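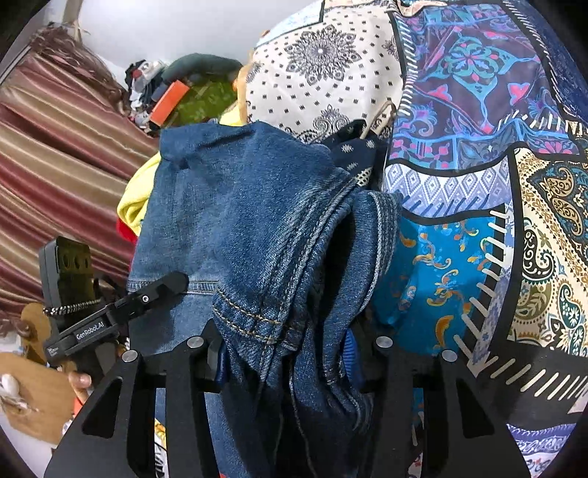 Speaker notes, student club session, Saturday, 11:00. Speaker: Youssra Bouazza. Talk time 13 minutes, then questions.

Slide 1. Good morning. My name is Youssra and I speak for the Tarstead student robotics club. Our project this term has the name Hopkin. The question is simple to say: how can a machine learn to take one piece of clothing from a mixed pile? (Wait for people to sit. Speak slowly.)

Slide 2. Why clothes. Last year we worked with blocks and cups. A block keeps its shape. A jacket does not keep its shape, and it hides the other things. Natnael Gebremichael proposed this subject and at first I was against it. Tell this, people like it.

Slide 3. How we record. One person holds the gripper by hand and does the task as a robot arm would do it. We saved 583 short recordings this term. Each recording is one grasp. Emlyn Gape wrote the rules for the team:
Close the fingers slowly.
Take a fold, do not push into the pile.
If you miss, open and try again in the same recording. Do not delete it.

Slide 4. What we learned about denim. Thick cloth is easier for us than thin cloth, because a fold stands up by itself. With thin prints the fingers often catch two layers. Show the short video here, 11 seconds. If the video does not start, continue to the next slide.

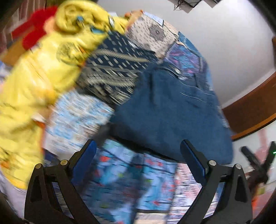 Tarstead, October

Slide 5. Fingers open over the pile. Please look at the blue pads near the tops of the fingers. Ask the audience: which piece would you take first? Most people say the yellow one because it is bright. Let two or three persons answer.

Slide 6. Problems. Fast hand movement gives blurred pictures, and we had to remove nearly a quarter of the first set. Tobiloba Ezeani made the sorting program and can explain it better than me, so send the technical questions to him.

Slide 7. Next term. We want to add folding after the grasp. Trefor Pugh will lead this part. We look for 5 new members, and experience is not necessary. The sign-up sheet is near the door.

Thank you for your attention. (Leave slide 7 on the screen during the questions.)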